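Vusora releases Treletti 2, planning software that lets a robot arm think again halfway through a reach

FAVSTEAD, November. Vusora, the small software firm based in the old Siriwardena building in Favstead, is very pleased to announce the release of Treletti 2, the second full version of its planning and perception software for table-top robot arms. It is available to download from this month, and everyone who already holds a licence for the first version can move across without paying a penny more.

Those of you who have followed us for a while will know that Treletti began life as a set of tools we wrote for ourselves, mostly out of impatience. We wanted to be able to tell an arm what we would like picked up and where we would like it put, and then have the software look at the table, work out a path, and get on with it. The first version did that rather well on a tidy table. Kitchens and break rooms are seldom tidy, though, and our customers were quick (and very kind, on the whole) in letting us know.

So the new version has been written with clutter in mind from the start. Treletti 2 builds its picture of the table afresh 15 times a second, and it checks its planned path against that picture each time. If a bottle has been nudged or somebody has put down a bag of shopping, the arm doesn't have to stop and begin the whole job over again. It keeps whatever part of the plan is still good and mends the rest.

Cups and other small round containers have had more of our attention than anything else. They are lovely simple shapes to a person and surprisingly awkward for a machine, particularly with a row of baskets, bottles and wire holders standing close behind them. 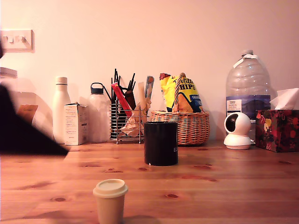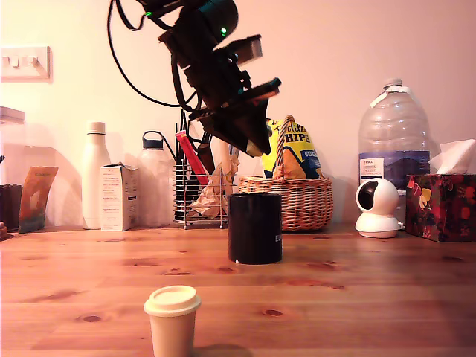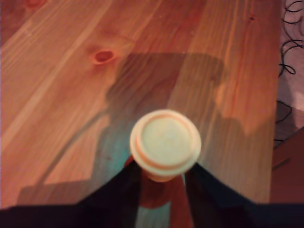 The part of the release we are proudest of is the grasp planner, which has been rewritten from top to bottom. The old one chose a single grip before the arm set off and stuck to it through thick and thin. The new one carries a short list of possible grips along with it and leaves the final choice until the fingers are close, when the wrist camera has the best view and there is far less guessing to be done. It takes 200 milliseconds to settle on a choice, and the arm carries on moving while it does so, which makes the whole reach look a good deal calmer than it used to.

"I spent most of the spring watching an arm set off towards a cup with great confidence and then change nothing at all when the cup was a finger's width from where it had expected," said Menaka Khondokar, who leads the planning work at Vusora. "It was maddening, and it was entirely our own doing, as we had never given it permission to change its mind. Once we did, a whole drawer of odd little fixes could be thrown away. I can't tell you how much I enjoyed deleting them."

Also new in this version is a replay window, which shows the planned path and the path the arm really followed side by side, with a plain-language note wherever the two part company. We have included 400 recorded table layouts for trying out your own settings before you let them loose on real crockery. The settings page itself has been tidied up too, and the speed limits now sit on the first screen, where several of you had asked for them.

Treletti 2 runs on an ordinary desktop computer. Files saved in the first version will open as they are, although grasp settings made by hand will need to be looked over once, and the software will walk you through that the first time you start it.

Vusora will be holding an open afternoon in Favstead later in November, starting at 2 pm, for anybody who would like to see the software at work and ask questions of the people who wrote it. There will be tea. To put your name down, or to ask for a trial licence or an interview with Menaka Khondokar, please write to the Vusora press desk.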